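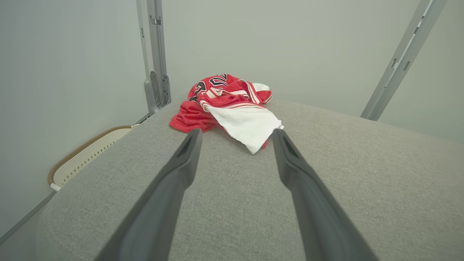 zumska-grasp README

손목 카메라 한 대로 구겨진 옷 집을 지점 찾는 노드. 세그멘테이션 + 파지점 제안 + 접근 궤적까지. 접기(folding)는 여기 없음, holovko 쪽 레포 볼 것.

상태: 돌아가긴 함. API 자주 바뀜. 2024년 5월 22일 기준 정리.

## 설치

Buvitz 드라이버 먼저 깔고 그 다음에

 pip install -e .
 zumska check

check에서 카메라 토픽 안 잡히면 드라이버 재시작. 그래도 안되면 USB 포트 바꿔보기. 허브 쓰지 말 것.

## 실행

 zumska run --config cfg/wrist.yaml

추론 주기 30 Hz. 제어 루프는 별도 프로세스, 여기 설정 건드려도 안 바뀜. 종료는 Ctrl+C 한번만. 두 번 누르면 소켓이 남아서 다음 실행 때 막힘.

## 설정값

- mask_fingers: 기본 true. 핑거 두 개가 화면 아래쪽을 크게 먹어서 고정 마스크로 뺌. 핑거 교체했으면 마스크 다시 딸 것 (tools/make_mask.py)
- n_candidates: 8. 늘리면 느려짐, 결과는 거의 그대로
- min_fold_mm: 21. 이것보다 낮은 주름은 후보에서 버림. 얇은 메쉬 원단이면 좀 낮춰야 될 수도
- retry: 2. 실패하면 홈 자세로 복귀하고 다시 찍음
- approach: topdown / oblique. 소파나 벤치처럼 푹신한 면은 oblique 권장. topdown은 바닥면까지 눌러버리는 경우 있음

## 알려진 문제

- 색이 갈리는 옷. 빨강/흰색 유니폼 같은거 넣으면 흰 부분을 다른 물체로 잘라버림. 회색 천 위에서 특히 심함. merge_parts 켜면 나아지는데 옷 두 벌 겹쳐 있을 때 하나로 합쳐버림
- 등번호 숫자 외곽선을 주름 경계로 착각함. 깊이 가중치 올려서 임시로 막아둠. 제대로 된 수정은 7월 이후
- 흰 트림, 파이핑도 같은 증상
- 밝은 회색 벽이 배경이면 깊이에 구멍 많이 남. 필터 켜면 옷 가장자리도 같이 깎임
- 배경에 금속 프레임 있으면 충돌맵에 직접 넣어줘야함. 자동으로 안 잡힘. cfg/obstacles.yaml에 박스로 추가
- 늘어진 자락 끝을 잡으면 들어올릴때 빠지는 일 잦음. 점수식에 감점 넣었는데 아직 약함

## 로그

logs/ 아래에 시도별로 폴더 하나씩. rgb, depth, 후보 json, 선택된 인덱스. 성공 여부는 자동 판정 안 하니까 label.txt에 손으로 적기 (ok / slip / miss). 빈칸으로 두면 학습 스크립트가 그 시도는 건너뜀.

## TODO

- 마스크 자동 갱신
- 후보 시각화 창 죽는 문제 (창 크기 바꾸면 죽음)
- 테스트 코드... 거의 없음
- cfg 파일 이름 통일

## 문의

Orysia Chornovol, 이슈로 남기는게 제일 빠름. 로그 폴더 통째로 압축해서 첨부 바람. Drundico 내부용, 외부 배포 전에 먼저 물어볼 것.

관련 항목
holovko-fold: 파지 이후 펼치기 및 접기
buvitz-driver: 그리퍼, 손목 카메라 드라이버
zumska-label: 시도 로그 라벨링 도구
zumska-grasp 변경 이력
충돌맵 작성 메모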